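About us

Wirkura. Small firm, two benches, one van. We help people buy robot arms without buying the wrong one.

Who comes to us? Bakeries, laundries, packing rooms, a couple of colleges. Mostly places with 60 people or fewer and no engineer on the payroll. They've had a quote, or three quotes, none of them in the same format, and a budget meeting on the way. We read the quotes. We tell you what's missing from them. Usually the gripper, spare cables, training, and somebody's time for the first few months.

We don't sell arms. No commission from anyone who does. You pay us a flat fee of 599 for the first review, and you get a written plan at the end of it - what to buy, what to hire, what to leave until next year.

How it works. You send us the job you want done, and a few of the actual things you handle. Cloths, lids, jars, whatever. We put them on the bench under a small arm and try it before you spend anything. A square of orange cloth laid flat looks like the easiest job going, and it's one we always plan extra hours for. Soft things take longer to budget then hard things. Put that in your spreadsheet now.

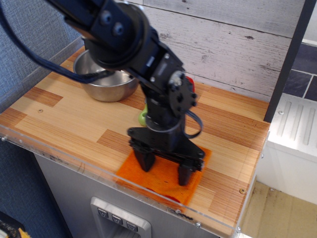
Words: Etelka Bodnár, planning and budgets

Started out as purchasing for Sjöberg, where I signed for a machine called Arano that was too tall for the door. Learned a lot that March. Martti Lehtinen was the one who had to send it back. He does the bench work here now, I do the numbers.

Things we'll ask on the first call:
What does the job cost you today, per week?
Who looks after the equipment once it's in?
Is the money for this year only, or can it be spread?
How wide is the door?

Thirteen weeks is what we tell people to allow from first call to order. Can be quicker. Small arms on a bench top, quite often is. Bigger cells, with guarding, no.

We also keep a planning sheet called Sterau, free to clients. Purchase price on one tab, everything else on the other 2. Running costs are on the last one, please do fill it in, most come back to us blank.

Bench visits mornings only, from 9. Ring first, parking is tight and the bell doesnt always work.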